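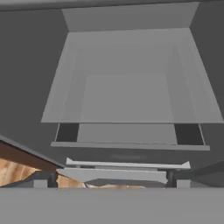

Vakulenko Revenue Desk — Support Ticket 486
Opened: Jul 2, 2020
Product: Vamico Budget Forecast Module
Status: Resolved

Reported problem
The client office states that the October royalty forecast does not match its approved budget tables. Gas receipts are shown as 288 million in the summary and as zero in the district report.

Investigation
The summary reads prices from the Forkari feed. The district report reads a stored copy, which had not been refreshed after the price assumption was revised. Users had been given no warning.

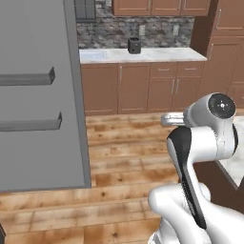

The stored copy was cleared and the report run again. Both totals now agree. Six district lines remained blank on the first run — these were mapped to a closed account code and have been reassigned.

Action required of the client
Reports exported before the correction should be withdrawn and issued again. The refresh may take up to 90 minutes. Access to the Widow archive is not affected.

Ticket closed with the consent of the client office.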